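Segmenting Suture Thread and Planning the Next Needle Entry

Thread is my favorite hard problem in robot suturing! It is thin, dark and floppy, it crosses over itself, and half the time it is sitting right on top of the thing you want to measure. This tutorial goes through the thread and incision part of Prulbridge, our perception and planning package, up to the point where it hands a needle entry pose to the controller. You should already have both video streams coming in and the arms calibrated to each other. If the calibration is old, redo it first (please, it saves so much grief later).

Step 1. Label pixels before you label threads

Run the segmenter on the endoscope stream with four classes: tissue, incision, thread, metal. Don't ask it for separate threads yet. Our training set, Irkwood, has 1759 labeled images, and the class that needed the most care was incision, as the color can go from a strong red to a barely pink groove along the same cut. Pale creases fool it too. Turn on hue jitter during training but keep it small, or the faint cuts vanish into the wrinkles.

Step 2. Split the thread mask into strands

Skeletonize the mask and find the endpoints and crossings. At every crossing, pair up the branches that continue with the least bend. Short cut ends by a knot will come out as tiny strands of their own. Leave them in for now.

Load one view from the workspace and one from the wrist camera and turn on the overlay in the viewer. Look for crossings, strands that leave the view and knots close to the incision, then check that each one got a sensible label.

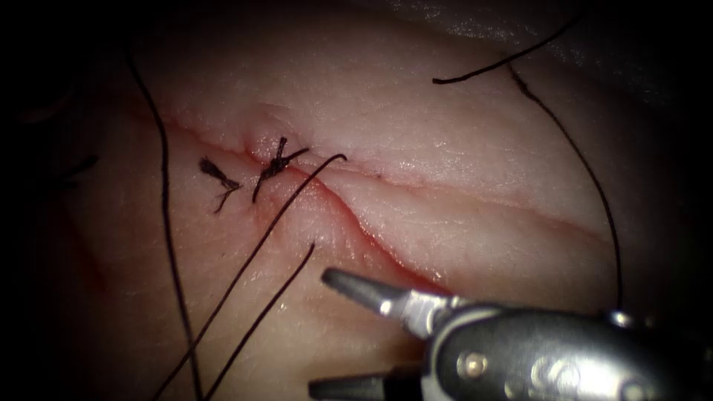
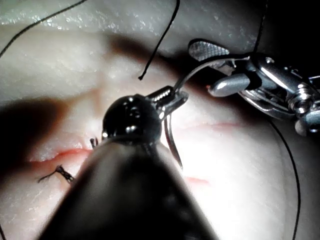
Black thread, knots over pale tissue, and metal tools in both views.

Step 3. Throw out the knots

A knot is a dark blob with several short branches, so it's easy to catch: anything compact with three or more branches gets tagged as finished. The planner then marks the stretch of incision beside it as closed. Frayed ends are the usual false alarm. Set min_branch_px to 66 and most of them go away, though you may need to raise it if your camera sits closer than ours.

Step 4. Fit the incision curve

Fit a spline to the incision pixels that are left. Gaps are fine! The fitter bridges places where a tool or a knot covers the cut, and it lowers the confidence there so the planner stays away. If two lines meet, it keeps both and asks you to pick one in the viewer.

Step 5. Plan the entry

Call plan_entry with the spline and the needle model. It samples 100 candidate poses along the curve and scores each for approach angle, distance from closed stretches, and clearance from loose strands. The clearance check is the part I'm proudest of. It used to treat thread as a flat mask, and now it uses the stereo depth, so a strand hanging over the pad blocks the needle path and one lying flat mostly doesn't.

On our desktop machine the whole chain takes about 700 ms per plan. That's fast enough to replan before every stitch, and you should.

Step 6. Send it, slowly

Set the speed scale low for the first run and keep a foot on the pause pedal. The controller stops if the wrist camera's needle tip estimate drifts away from the planned path. When that happens, check the tip mask first. Shiny jaws right behind a shiny needle are the usual culprit, and dimming the light a little often clears it up.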